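MEDIA RELEASE
For immediate release
October 27, 2023

Sorencombe spare rooms wanted: care box drive opens, 500 boxes to pack

SORENCOMBE – Got a bed, a bit of floor and a free hour? The Sorencombe Care Box Drive is back and we need packers. Target this year is 500 boxes, all packed at home, all going out to people coming off a hospital stay or moving into a first place with not much in it.

Last year we hired a hall. Cost us 700 dollars, before anyone had bought a single roll of tape. This year the money goes in the boxes and the packing gets done in bedrooms, lounges, wherever you've got a flat surface.

"The bed is the best table in the house," said drive organizer Luana Quintana. "Right height if you kneel, wide enough to spread everything out, and if a cup rolls it lands on a blanket. I've packed on mine for years. My back complains less than it did at the hall."

How it works. Pick up a flat box and a contents list from Olier Hardware on the main street, or from the Barros bakery if you're down that end. Take as many as you think you'll manage. Tape the bottom, leave the top open until you've checked the list, then fill.

What goes in: folded face masks, a plastic cup, a printed card, soap, a face cloth, a pair of socks, tea bags, and one soft thing. Soft thing can be a small plush toy, new or near new, clean. Grown-ups get one too if they'd like. They were the most asked-after item last year, more than the socks, which surprised all of us.

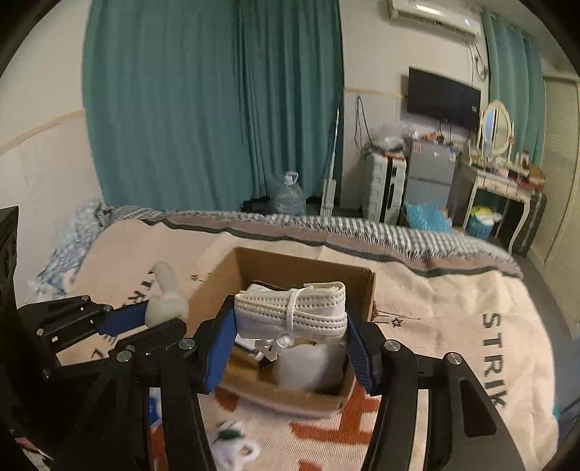 Masks go in folded, ear loops tucked under if you can manage it. The loops snag on everything, cards especially, so masks in last is our advice. Clean hands please. Anything that's been on the floor doesn't go in, put it aside and ask us for another one.

Cards: stand them up along the side of the box so they're the first thing seen. Write a line on the back if you want to. First name only, no addresses or phone numbers.

Cups get the tea bags inside them. Saves room. Please no glass, and no mugs, we had breakages.

Cloths and pillowcases are welcome as padding, any colour, any pattern, so long as they're washed. Checks, stripes, stuff from the back of the cupboard, all fine. People use them afterwards. Don't send plastic wrap or packing foam, we've got no way of getting rid of it.

"Some folks worry thier box won't look nice," Quintana said. "It doesn't need to look nice. It needs a cup in it and it needs to close. A lady wrote to us that she'd kept the pillowcase and given the toy to her grandson, and the box was holding her knitting. Good enough for me."

Drop-off is at the Drivska Street depot, side door, 8 in the morning until early afternoon, for 14 days from the date of this release. Boxes should be on the list with your name ticked off, lids folded but NOT taped. We do one last check for missing items and then seal them ourselves. If you can't get there, leave a note at Olier and a driver will come by.

Heavier boxes: please don't. One person should be able to carry it up a flight of stairs. If it's too much for you to lift off the bed it's too much for whoever gets it.

Still short of: plush toys, white or cream face cloths, printed cards, and packing tape. Plenty of soap thanks, a very generous lot came in earlier in October and it's stacked to the window. Cash donations can go in the tin at Barros, receipts on request.

Kids are welcome to pack with an adult at home. School groups need to get in touch first as we run out of flat boxes fast and would hate to send anyone away empty handed.

Extra contents lists are at both pick-up points. Large print copies behind the counter at Olier, just ask. The list was updated this week so if your's still says toothpaste, bin it and grab the new one.

Luana Quintana is available for interviews, mornings are best, and can be reached through the depot office at Drivska Street, Sorencombe.

ENDS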